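Brikberg Grasp Benchmark Kit, Tabletop Set 2

The kit goes with the Pruvine grasp-ordering method and holds the objects, layout cards and scoring sheet used in the Wolleo trials. Plastic toy food and a toy basket stand in for groceries. Layouts: 18. Recorded attempts in the reference set: 1,006, of which 127 are marked as failed grasps.

The method ranks each object by clearance before the arm commits to a descent. Large items close to the arm are scored apart from small flat ones.

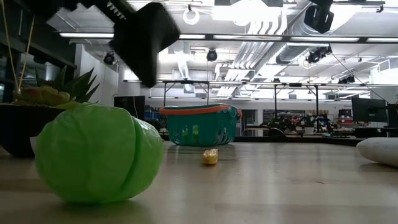
Failed attempts stay in the download with the original labels. Scoring follows Tymoshchuk, with a limit of 2 retries per object. Arm and gripper not included.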